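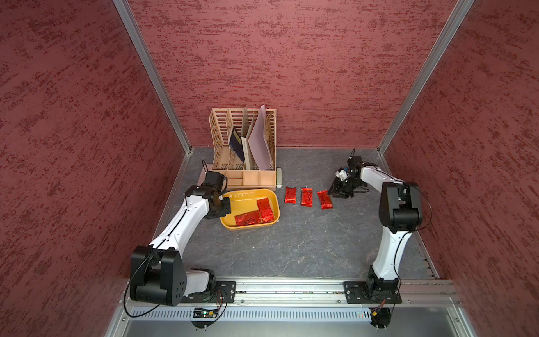
Desk organizer, light tan, with notebook and folders in the upright slots

Office & Study > Desktop Storage > File Holders

Prundum Trunberg Desk Organizer

The Trunberg is a slotted plastic file holder for desktop use. Vertical compartments take notebooks, folders and loose sheets of cardboard on edge. A lower row of small drawer-like bins along the front holds clips, erasers, stamps and similar items.

Load the tallest items first. Thin notebooks lean when a slot is only part full; fill the slot or move the notebook to a narrower one. Set the unit on a flat surface with all of its base supported. A board or pad under one side will tilt the compartments.

Maximum load is 900 g per compartment. Wipe with a damp cloth. Do not use solvent cleaners or wash above 90 °F.

Shallow trays for pens and snacks are sold separately under the Hamdan name and are sized to stand in front of the organizer. The yellow-orange tray shown is not included.

Ships flat in one carton with 4 spare slot dividers. Assembly takes two people no tools. Returns accepted unused, in original packing. Next stock date: 28th September.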